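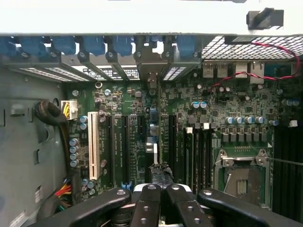 Bramby Boards > The Shed > Computers and Other Money Pits

Thread: When do you give up on an old desktop?

RoryTosh
So my tower died again on Friday night, halfway through me doing the invoices, and my partner has said the words "just buy a laptop" for what must be the hundredth time. I bought the case 14 years ago and it's on its third power supply, second motherboard, and I've lost track of the drives. The only original thing left is the case itself and possibly the dust.

I like it though! I know where everything is. If something goes, I open the side and swap it, and I'm back to work by the time the kettle's done (well, a few kettles). My sister's laptop had its charging port go and the quote was more than half what she paid for the thing.

Anyway, the symptoms this time: press the button, fans spin up, then nothing on the screen. Fans keep going. No beep, but I don't think this one has a speaker fitted so that tells me nothing. What I want to know is less "how do I fix it" (though go on, if you must) and more where you lot draw the line. At what point is it just stubbornness?

KerstinK
Reseat the RAM. One stick at a time, try each slot. Do that before you do anything else, including reading the rest of this thread.

As for the line, mine is when I can't get a new part for it any more and have to start trawling the classifieds. Second-hand memory is fine. Second-hand power supplies I won't touch.

stullus
The line was ten years back mate. You're paying to run a heater. I switched to one of those mini boxes that bolts on behind the monitor and my study is quiet for the first time since the kids moved out. Doesn't do games but I don't do games. Does invoices.

RoryTosh
Kerstin – will try it tonight. Stullus, I do like a quiet study, but what happens when yours goes? Is anything in it replaceable?

stullus
The drive and the memory are. If the board goes I bin it and get another one. It cost less than a set of tyres.

chrysoula_v
"I bin it" is the bit that gets me, sorry. I did a few years at the tip shop out past Grusville and the number of machines that came in with nothing wrong except a flat coin battery or a dead drive would make you weep. People would drop off a perfectly good computer in the boot next to the old doona and the broken fan and drive straight to the shops for a new one.

I'm not saying everyone has to be handy. I'm saying at least get somebody to look at it first.

stullus
Fair enough, I'd take it to e-waste, not the wheelie bin. But I'm also not giving up my weekend to save something worth fifty bucks. My time's worth something too.

Iara_G
This is where I always get stuck. I'm not handy at all, I can change a light globe and that's my lot, and when my old desktop started shutting itself off I took it to a place in town and they charged me a "bench fee" to tell me it was old. I knew it was old! I was the one who carried it up the stairs.

Then a bloke at work told me to vacuum it out. (I know, I know. I've since been told off about the vacuum.) I used one of those cans of air in the end, took it out to the back verandah, and a whole grey felt slipper came out of the heatsink. It ran for another two years after that. Bench fee bloke hadn't even taken the side off as far as I could tell.

KerstinK
Which is why everyone should learn to take the side off, even if that's as far as they go. Two thumbscrews on most of them. Power off at the wall, touch something metal, have a look. Hold the fan blades still with a finger when you use the air.

RoseS
Roswitha here, lurker mostly. I have to speak up for the poor shops. My husband and I ran one for 6 years and the bench fee paid the rent, more or less. You can't imagine how many people want a diagnosis for free and then go home and buy the part online with it. One fellow brought his computer back in with the part he'd bought elsewhere and asked would we fit it while he waited, and could we do it without charging since it was "only one screw".

That said, not taking the side off is a disgrace and I'd have been mortified.

Iara_G
Oh I didn't mean all of them, Roswitha. I'd happily have paid someone who told me about the slipper!

RoryTosh
Update. Reseated the RAM, both sticks, each slot. No change. Pulled the graphics card and tried the onboard video. No change. Got cross and had a beer.

I did find a screw rolling about in the bottom of the case that doesn't seem to belong to anything. Has it been there the whole time? Has it been there 14 years?

KerstinK
Check it hasn't been under the motherboard. A loose screw touching the back of the board can do precisely what you're describing.

Also, is the CPU power lead plugged in properly? The separate one, up near the processor. People bump it loose when they've had their hands in there for something else.

stullus
And there goes the weekend.

RoryTosh
I'm having a nice time, thanks.

chrysoula_v
Can I put the money side of it, seeing we're all pretending it isn't about money. I went back through my emails last November and added up everything I've spent on my own tower since I built it. $767, not counting the first build. That's a second drive, a power supply, memory, a secondhand graphics card for my nephew's games, and one very silly keyboard I probably shouldn't have included. In the same stretch my brother has gone through 4 laptops. I didn't ask him for a total, he's sensitive.

stullus
What about the power bill though? I put a plug meter on my old one and it was drawing more doing nothing than this little box does flat out.

chrysoula_v
Do you leave it on all night?

stullus
I used to, yeah.

chrysoula_v
Well then.

stullus
Okay, walked into that. But even so, if you're working from home eight hours a day it adds up, and it warms the room up, which in February I could do without. I'm not having a go at anyone's hobby. I just reckon half of what gets called thrifty is people who like fiddling. Nothing wrong with liking fiddling!

RoseS
I think that's true and I also think it doesn't matter. My father fixed the same toaster every winter. He could have bought a toaster. We all knew he could have bought a toaster.

Iara_G
I would like to know more about this toaster.

RoseS
It burned one side only. He would fix it and then it would burn the other side only.

KerstinK
Back to Rory's question, I don't think age is the thing to go by. What I'd ask is whether it still does the job and still gets security updates. If you can't run a supported operating system and you're doing banking or invoices on it, that's the line for me, however good the hardware is. You can put Linux on most of these old towers and get years out of them, but you have to want to learn it. I wouldn't push it on someone who only needs their accounting program to open.

stullus
Agreed with every word of that and I'm annoyed about it.

chrysoula_v
Same. And keep a backup before you go pulling anything. Rory, please tell me the invoices are somewhere else.

RoryTosh
They are on an external drive in the linen cupboard. I'm not a complete galah.

They're also only up to the start of last month. So, partly a galah.

chrysoula_v
Rory.

KerstinK
Your drive's most likely fine. If the machine's really dead you can take the drive out and put it in a USB enclosure, plug it into any other computer and copy the lot across. Try doing that with a laptop where the storage is soldered to the board.

RoryTosh
Right, final report. It was the CPU power lead. It looked plugged in, it felt plugged in, and when I gave it a proper shove it clicked. I had my arm in there a few weeks ago moving a fan, so I'd say that's me to blame. Screen came straight up, invoices all there, and I've copied them to two places before anyone starts.

The mystery screw is in a jar with all its friends.

Partner is pleased for me in a tired sort of way. We have agreed that if the board goes again, I'll get something new, and I get to choose it, and it can be a tower.

KerstinK
Told you. Well, I told you RAM first, but I told you.

Iara_G
Does anyone know who's any good around Grusville these days? My current one has started making a noise like a cicada and I've already done the canned air.

RoseS
Try Sfakianakis, down near the hardware. They're slow but they do open the side. The cicada will be a fan bearing, it's a cheap part, don't let it go till it seizes.

chrysoula_v
Seconding Sfakianakis. Or bring it round to mine and I'll show you how to swap it, Iara, I've got spare fans in a few sizes. You can bring the screwdriver.

Iara_G
I own one screwdriver and I think it came with a bed. See you Saturday?

chrysoula_v
Saturday's good. After lunch, I've got the dog at the vet in the morning.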